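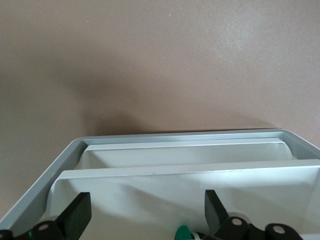
図1　灰色のトレーと白い容器

第3章　はかりの設置と最初の調整

この章では、卓上はかり「Flarkus」を箱から出した後、最初の計量をするまでの作業を説明します。前の型「Grulier」をお使いだった方も、調整の順番が変わりましたので、一度お読みください。電池の入れ方は第2章にあります。

3-1　置く場所を決める

1. 平らで、かたい台を選びます。布、マット、新聞紙の上には置かないでください。
2. エアコンや扇風機の風が当たらないことを確かめます。弱い風でも、表示の最後の桁が動くことがあります。
3. 本体を台に置き、手のひらで四つの角を順番に軽く押します。がたがたする場合は、裏の足を回して高さを直します。足は時計回りで短く、反時計回りで長くなります。
4. 水準器の泡が、丸い線の中に入るまで足を調整します。泡が線に少しかかる状態では、まだ水平ではありません。

注意　冷蔵庫や洗濯機と同じ台には置かないでください。振動により「Err 5」が表示されることがあります。

メモ　寒い部屋から暖かい部屋へ本体を移した時は、電源を入れる前に、ふたを開けたまま部屋の温度に慣らしてください。本体の中に水滴がつくと、故障の原因になります。

3-2　電源を入れる

1. はかりの皿の上に何もないことを確かめます。
2. 「入／切」ボタンを、表示が全部点灯するまで押します。
3. ボタンから指をはなし、「0」の表示になるのを待ちます。待っている間は、台にも本体にもさわらないでください。

「0」にならず、横線だけが表示され続ける時は、皿が正しくはまっていない可能性があります。電源を切り、皿を一度外して、裏の三角の印を手前に合わせて付け直してください。

3-3　目盛りの調整（校正）

校正は、最初に使う時と、はかりを別の部屋へ移した時に行います。付属の分銅は2,000 gです。ほかの重さの分銅は、この手順では使えません。

1. 電源を入れてから5分待ちます。
2. 「単位」と「風袋」を同時に押します。表示が「CAL」に変わります。
3. 皿の中央に分銅を静かに置きます。落とすように置くと、中の部品を傷めます。
4. 「End」が表示されたら、分銅を取ります。
5. 表示が「0」に戻ることを確かめます。戻らない時は、手順2からもう一度行ってください。

注意　分銅は素手で持たないでください。指の油がつくと、長い間に重さが変わります。付属の手袋、または乾いたきれいな布をお使いください。

3-4　容器の重さを引く（風袋引き）

粉、豆、種のように直接皿にのせられないものは、容器に入れて量ります。

1. 空の容器を皿にのせます。
2. 表示が止まってから「風袋」を押します。表示が「0」になり、左上に小さい三角がつきます。
3. 量りたいものを、少しずつ容器に入れます。
4. 終わったら容器を取ります。表示にはマイナスの数字が出ますが、故障ではありません。もう一度「風袋」を押すと「0」に戻ります。

容器を重ねたまま、またはトレーごとのせて量る場合は、全体が皿からはみ出して台や壁にふれていないか見てください。少しでもふれていると、正しい値になりません。

メモ　容器の重さも計量できる上限に含まれます。重い鉢などを使う時には、中に入れられる量がその分だけ少なくなります。

3-5　よく使う容器を登録する

同じ容器をよく使う方は、その重さを本体に覚えさせることができます。登録できる容器は3種類までです。

1. 空の容器を皿にのせ、「記憶」を長く押します。
2. 番号が点滅したら、「＋」で番号を選びます。
3. 「記憶」を短く押して決定します。

使う時は、「記憶」を短く押し、「＋」で番号を呼び出します。例えば重さが935 gのガラス鉢を登録した場合、呼び出すと表示は「-935」になります。この状態で鉢をのせると「0」になり、鉢の中身だけを量ることができます。

注意　電池を全部抜くと、登録した内容は消えます。重さを紙に書いて、この説明書にはさんでおくことをおすすめします。

3-6　毎日の手入れ

1. 電源を切ります。
2. 皿を外し、やわらかい布を水でぬらして、よくしぼってからふきます。
3. 皿の下に入った粉は、乾いた筆で外側へはらいます。息で吹かないでください。粉がすき間の奥に入ってしまいます。
4. 皿を完全に乾かしてから、元の位置に付けます。

シンナー、アルコール、みがき粉は使えません。表面の文字が消えるおそれがあります。

部品の注文は、Clunorbridge Gumede工場 部品係までお願いいたします。分銅だけの注文もできます。

作成　Ilze Vasiliauskas
確認　Lakshmi Salian
改訂　2018年12月1日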